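Nurstead Workshop — Kitchen Robot Project
Progress report to the Stukex Fund
Period covered: March to 30th September

Summary

We held our first open day this month, and we are very happy with how it went! The grant pays for the simulated kitchen, the practice library and one public demonstration, and all three are now in place. Most of this report is about the demonstration, as that is the part you asked to hear more about. Spending is on the last page of the attached workbook, and there is nothing unusual in it.

The open day

We used the long room at Nurstead, with two big screens at the front and a control desk at the side where visitors could take a turn. We had put out 90 chairs and almost filled them. A group came over from the Nusel training center, several families walked in from the street, and a few people from local firms stayed right through to the end, which we had not expected on a weekend afternoon.

The plan was to show the simulated kitchen first, then let people steer the hand themselves, then take questions. We dropped the slide talk after the first session because people clearly wanted to get to the controls. The later sessions were better for it — shorter, noisier, and with far more questions.

Each visitor who wanted a turn got 3 minutes at the desk. The task was to bring the fingers up to a small object on the countertop and try to pick it up. It sounds easy and it is not. Judging how far away a thing is on a flat screen takes practice, and most people went past the object on their first try and had to come back for it. Children were quicker to get a feel for it than we were when we started.

We kept the kitchen itself very plain for the day: a speckled white marble counter, dark cabinets, and only a few things lying out. The black fingers stand out well against the pale stone, even from the back row. They do not stand out nearly so well against the cabinets, and that is something we want to look at before we show it again.

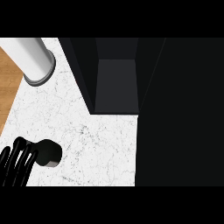

A visitor from the Nusel group wrote on the comment sheet afterward that she had come expecting a metal arm on a table and was a little let down when she saw screens, but that after her turn she understood why you would want to get things wrong in a pretend kitchen before going anywhere near a real one. She also asked for a second view from the side, so that the person steering can tell how close the fingers are. Nugroho, who stayed for two sessions, put it more bluntly: the small dark things are hard to read from above, and a beginner should be given something bigger to start on.

We agree with both of them. The side view was already on our list for the winter and has now moved to the top. The bigger starter objects are a quick job and will be in by the next demonstration.

What went less well

The sound in the long room is poor, and people at the back missed some of the answers. We will borrow a microphone next time.

One of the two desk controllers lost its connection during the second session. We carried on with the other, but the line got long and a few people left without a turn. A spare is on order.

We also ran out of comment sheets. The ones we did get back were full of useful notes, many of them on both sides of the page.

Practice library

The library now holds 1411 recorded attempts, all made by our own team in the simulated kitchen. We kept the failed ones as well as the good ones, with a short note on each saying what went wrong. Open day turns were not recorded, as we had told visitors they would not be.

Sorting has been slower than we hoped. The first 600 attempts were labeled under our old naming rules and have to be gone through again. That work is under way, and we would sooner finish it properly than rush on to new recordings.

Next steps

Add the side view and try it out with people who have never used the controls.

Lighten the cabinet fronts in one copy of the kitchen and compare how beginners do in each.

Finish relabeling the older attempts.

Take a small version of the demonstration to the Nusel training center, who have kindly offered us a room. We would love to have someone from the Fund there, and we will send dates as soon as the center has confirmed them.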